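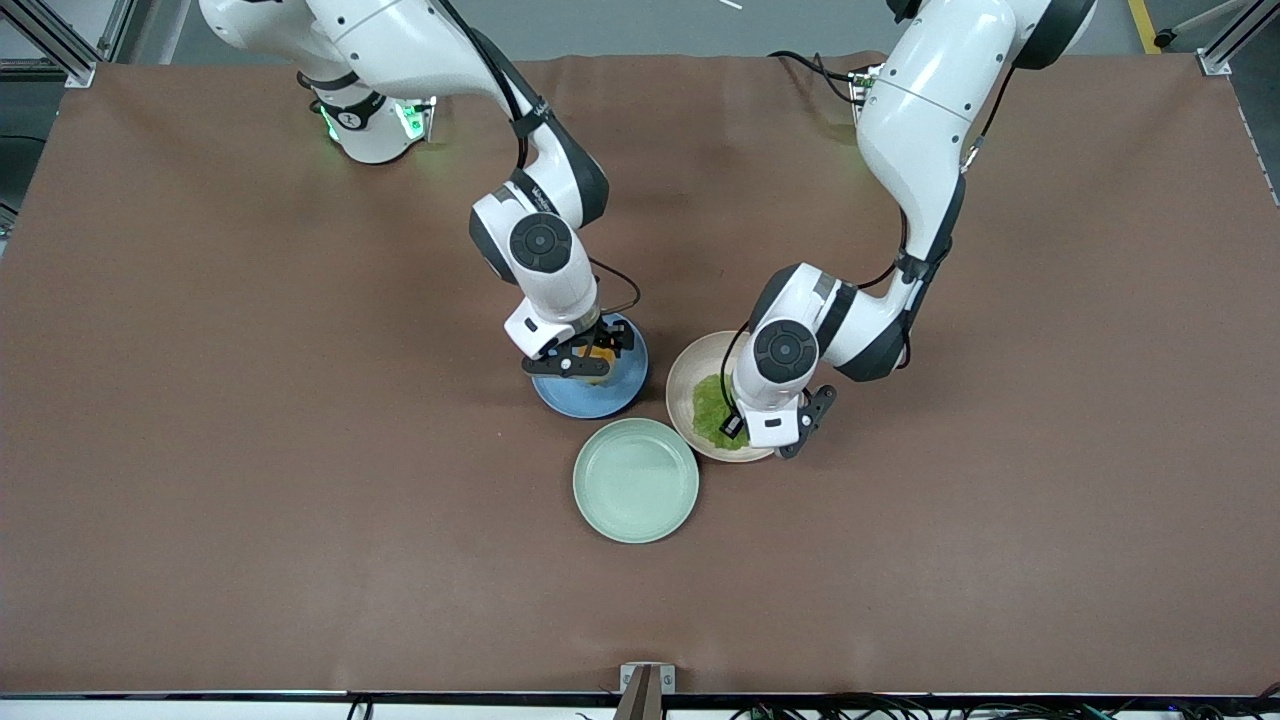

Carys Mathias — notes, second half

Morning, everyone! Pick up at the Nunov kitchen, nearly 4000 meals a day. Pause here.

The plating crew used to stand at one spot all shift. Now two of them look after the arms and the rest have moved to tasting, menus and allergy checks — jobs they'd been asking for! 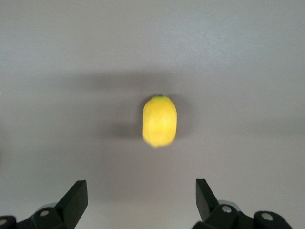

Ask the room: who decides if a lemon's good enough? At Nunov it's still the cooks, and they love that. Pay grades get reviewed in October. Then over to Starley for rosters.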